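Home Stories Archive Submit Contact

The Extension

My aunt left me her apartment at Taltura Court and, along with it, her quarrel with the Budetti Building Society over a library book.

The Society ran a lending shelf in the lobby. In December my aunt had borrowed a history of Cloltitz, a town with one bridge and strong feelings about it. The book had 1206 pages. She had reached page 53 when she died, and the Society expressed its sympathy and a fine.

I wrote back that she was unlikely to finish it. They offered me a seven-day extension.

I read the thing. What else could I do? It was their book and, by the terms of the lease, my fine. The bridge fell down on page 60 and they spent the next four hundred pages deciding whose turn it was to pick it up.

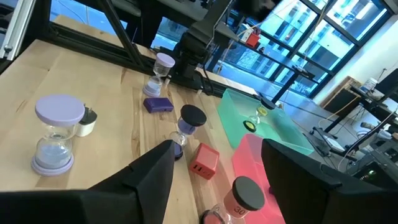 On the last evening of the extension I carried the book down to the lobby and found the shelf gone. A notice said that the lending service had been discontinued for lack of interest, and that outstanding volumes should be returned to the shelf.

I took it back upstairs. The Society's next letter raised the fine and asked, in a different pen, whether they ever rebuilt the bridge.

I have told them they may borrow it for a week.

Comments

policarpio_reader: My building is exactly like this, except we never had the shelf.

tealeaf: So did they rebuild it or not??

mossy: I'd read the Cloltitz book.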